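打印本页 | 用电子邮件发送

新闻稿·即时发布

试管架也能借回家啦！Edell 桌面实验用品借用角八月开张

特隆盖特街（Trongate）店讯

大家好，我是 Edell 的店主，这篇稿子还是我自己写，写得啰嗦请多包涵。先说正事：从八月开始，我们在 Trongate 的店里多了一个借用角，专门借桌面实验用品，试管、试管架、滴管、量筒这一类小东西，都可以登记以后带走，一次借三周，不收租金，只收押金，东西还回来押金当场退。

这个主意在我脑子里转了好久。来店里的家长和社团老师总问我同一件事：孩子这学期要做一次种子发芽，或者一次紫甘蓝变色，用完就放着落灰，买一整套实在心疼（我自己家里的柜子就是这样塞满的，真不好意思说别人）。去年冬天我试着把几套旧货借给熟客，结果还回来的时候一个个洗得比我洗的还干净！那我还犹豫什么呢，干脆正经做起来。

借用角现在一共备了 90 套，分成 17 种搭配，小到只有一个架子几支管子的“窗台套”，大到够一个班分组用的“课堂套”。架子主要有两种，一种是橙色塑料的双层架，一种是木头的老式架。塑料架是从 Vollanau 那边订的，木架则来自 Yáñez 作坊，他们做木器做了很多年，我第一次摸到样品就舍不得放下，当天就下了单。

两种架子哪个好？这个问题我已经被问了无数遍了，我的回答一向是看你怎么用。塑料架孔多，轻，冲一冲就干净，小朋友人手一支管子的时候最省心。木架孔少一些，可是摆在桌上好看，种点绿豆芽放在窗边，谁路过都要瞧两眼。木架怕泡水，用湿布擦一擦、晾干就行，千万别整个丢进水槽里（拜托拜托）。

每套里面都有一张我手写后复印的小卡片，写着清点的顺序和清洗的办法。管子和盖子请分开洗，盖子内侧那圈纹路最容易藏东西，拿旧牙刷转两圈就好。洗完倒扣着晾，第二天再盖回去，不然里面会有一股闷闷的味道。要是打碎了也别慌，把碎片包好告诉我们一声，按单支的价钱补就行，不会让你赔一整套的。

还有一件事，染过色的管子请单独装袋。上回有位客人用甜菜汁做实验，颜色漂亮极了，可是那个塑料袋一漏，我的柜台粉了一个星期！

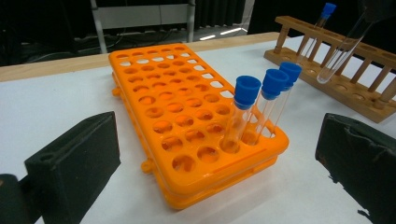 橙色架子和木架摆在同一张白桌面上
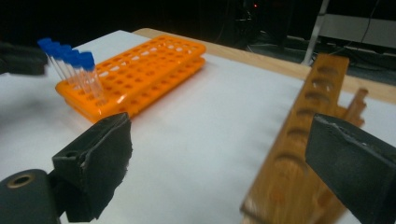
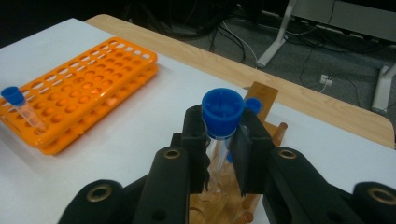
收纳这件事我特别想多说几句，毕竟借用角能不能长久办下去，全看东西回来以后好不好归位。我的习惯是先铺一块浅色的台面再开始摆，小零件掉了一眼就能找到。管子我喜欢从架子的一头插起，像那六支蓝盖子挨着站成一排的样子，剩下的孔就全空出来，往里添管子的时候手不会碰来碰去，点数也快。盖子颜色我们统一选了蓝色，配橙色架子特别醒目，隔着半个店都看得见。至于木架，请不要在上面叠放别的东西，运输的时候用毛巾裹一圈，管子另外装盒。

借用角每个星期五下午 3 点开始办理登记，其他时间来店里可以看样品，也可以先把想要的搭配写在门口的本子上，我们到货了就给你打电话。第一次来请带一张有地址的证件。学校和社团想借“课堂套”的，最好提前一周来信，写清楚人数和打算做什么，我好帮你们配管子的大小。大管子种豆芽舒服，小管子做颜色渐变好看，混着拿反而手忙脚乱，这是我自己在厨房里折腾出来的经验。

家里有闲置试管架想送人的，也欢迎拿来！旧一点没关系，孔没裂、站得稳就收，洗净之后我们会编进新的搭配里。玻璃有缺口的就请别送了，安全第一。

开张当天店里备了茶和饼干，还有一张长桌给大家现场试做紫甘蓝变色，紫甘蓝我会提前煮好，整条街大概都闻得到，先跟邻居们道个歉。媒体朋友想来拍照或者聊聊的，直接到柜台找我，或者用页底的联系方式留个言，我当天关店以后回复。

（完）

打印本页 | 用电子邮件发送

搜索本站 请输入关键词 搜索

联系我们 | © Edell 版权所有 | 返回顶部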